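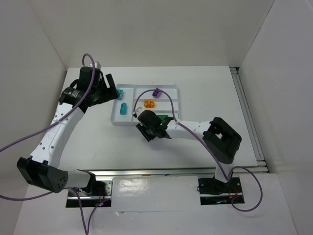

Can I use the four-compartment tray for pieces of different lengths?
The tall compartment on the left takes the long pieces, and the three compartments on the right take the short ones.

4. Sorting small pieces into the tray

This section explains how to prepare the Stultar sorting tray and how to divide a mixed set of small pieces in it. Please read section 3 (Cleaning before first use) before you start.

4.1 Before you begin

You need the tray, a flat table and the pieces you want to sort. A soft cloth is also useful. If your pieces come in a Zalness bag, open the bag over the table and not over the tray. Dust from the bag collects in the corners of the compartments and it is not easy to take out.

CAUTION: Small pieces are a choking danger. Keep them away from children under three years and from pets. Check the floor when you finish.

4.2 Placing the tray

1. Wipe the table and let it dry.
2. Put the tray on the table with the open side up.
3. Turn the tray until the tall compartment is on your left hand. All the instructions in this section use this position.
4. Press lightly on each corner. If the tray moves, the table is not flat or there is a piece under the tray.

Note: Left-handed users can turn the tray half around, so that the tall compartment is on the right. In this case please read "right" where we write "left", and count the three short compartments in the same order, from the one farthest from you.

4.3 Dividing the pieces

1. Spread the pieces on the table in one layer. Do not work from a pile.
2. Take out the long pieces first. Lay them in the tall compartment, in the direction of the vertical divider.
3. Choose one rule for the short pieces. The rule can be the color, the shape or the place where you use the piece later. Write the rule on the card.
4. Put the first group in the top right compartment, the second group in the middle and the third group in the bottom.
5. If a piece does not belong to any group, leave it on the table until the end.
6. Look at the tray from directly above. A piece which stands higher than the rim must be laid flat or moved to a wider place.

Rounded pieces and pieces with notches do not lie as quietly as straight blocks. It is normal that they rest a little tilted. Do not push them down with force, the edge can scratch the bottom of the tray.

CAUTION: The dividers are not handles. Always lift the tray by the outer rim, with two hands.

4.4 How much to put in

The maximum load of the tray is 500 g. For daily work we recommend a maximum of 20 pieces, so that you can still see each one. For bigger sets, use a second tray and keep the same rule in both.

4.5 If something is not right

Pieces slide to one side: the table is not flat. Repeat 4.2.

Two colors look the same: sort in daylight, or put the two pieces side by side on white paper. Teal and green are often confused under a yellow lamp.

A long piece does not fit: try it with the pointed end away from you. If it still does not fit, keep it outside the tray.

4.6 After the work

Empty one compartment at a time, beginning with the bottom right. Wash the tray in warm water with a little soap and dry it before you store it. Do not put it in the dishwasher.

Text of this section: Ilídio Vilela. Last change: Tue 25 October.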